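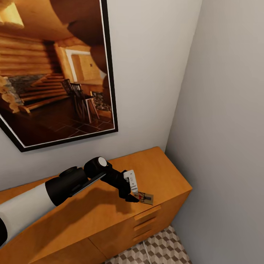 Zikier Junior Tennis Programme, Drarnovum
Progress report to the Halley Fund
10/02/2018

Dear colleagues of the Halley Fund,

We send you our report on the indoor part of the season. The previous report ended with the closing of the outdoor courts, so we continue from that point. As you requested, we write first about the sessions, then about the equipment and the money, and at the end about what we have not yet done.

Sessions

The programme has now 97 registered players. In the autumn we were afraid that many families would stop when we moved indoors, as the hall is on the other side of the town and the bus is not frequent in the evening. Some did stop, mostly among the youngest children. Their places were taken by players from the waiting list, and the groups are full again.

We have two courts in the Rinaldi hall. One has a good surface and the other is older and more slippery near the back line, so we give the older court to the beginners, who play with the soft ball and do not run so far behind the line. The competition group trains on the good court. The parents asked us if this is fair to the small ones. We explained it at the parents' meeting and we think that most of them accepted it, but we would like to exchange the groups from time to time when the surface is repaired.

The training plan for the winter was built on the serve and the return. In the summer matches our players lost many points with the second serve. They hit the first one very hard, it goes out, and then they push the second one over the net with fear. The coaches therefore spent the first part of each session only on the second serve, with targets on the floor. It is not the most popular exercise. In the practice matches we see fewer double faults among the older girls. With the boys of the same age the change is small until now, and the coaches will continue with it.

We also started a short session of 30 minutes before the normal training, for movement and coordination without a racket. It is voluntary. At first only the competition group came, now the beginners come too, often with a brother or sister who is not registered. We let them take part, but we must ask our insurance if this is permitted.

Competitions

In December we organised our own indoor tournament. Players from the neighbouring clubs were invited and the matches were played in short sets with a tiebreak, so that every child could play at least several times in the day. The timetable was too tight. The last matches finished late in the evening and some visitors had to leave before the prizes were given. Next time we will use both courts from the morning and not take so many entries in the oldest category.

The results of our players were mixed. In the under-12 category we had a finalist, who lost in a deciding tiebreak after leading in it. In the oldest category all our players went out early. We do not consider this a surprise, as the best of that group had stopped for examinations and came back shortly before the tournament.

For the regional league we have entered a mixed team for the first time. The matches begin after the winter break and we will send you the results in the next report.

Equipment and costs

From your grant we have spent around 4000 euros in this period. The largest part is the rent of the hall. The rest went on soft balls, low nets for the beginners, rackets for lending, and the bus to the away matches. The invoices are attached in the same order as in the budget table. One invoice for balls carries the date of the previous period, since the supplier sent it with delay, and we have marked it in the table.

The lending of rackets works well. A family signs a paper, takes the racket for the season and brings it back in the spring. We had calculated more damage than there was. A few grips must be changed and some strings are broken, and one of our coaches can do the stringing himself if we buy him the material. We ask you to allow us to move the unused money for new rackets to this line. The sum in total stays the same.

The ball machine was not bought. The model which we had chosen in the application is no longer sold, and the new one is more expensive. The coaches are also not in agreement about whether we need it. The competition coach wants it for the return exercises, the others prefer more hours in the hall. We would like to discuss this with you before we decide.

What is delayed

The course for assistant coaches has not started. We had two candidates, both former players of the programme, but the regional association moved the course to the spring. Both say that they are still interested. Until then they help at the beginners' sessions under the supervision of a coach, and the help is very useful on the days when a group is large.

The repair of the older court is the responsibility of the hall. We wrote to the management in the autumn and again after the tournament. They answered that the work is planned for the summer closing, without a date. We have asked for a written confirmation.

The page with the training times on our website was out of date for several weeks and we received complaints about it. It is corrected now.

Plan until the summer

We return to the outdoor courts as soon as the weather permits it. The clay must be prepared first and we have asked the parents for help with this, as every year. The league matches will have priority on the courts at weekends, and the beginners' groups will then train earlier in the day. The next report will reach you after the end of the league, together with the final table of costs.

If some invoice is missing or not readable, please write to us and we will send it again.

With kind regards,
The office of the Zikier Junior Tennis Programme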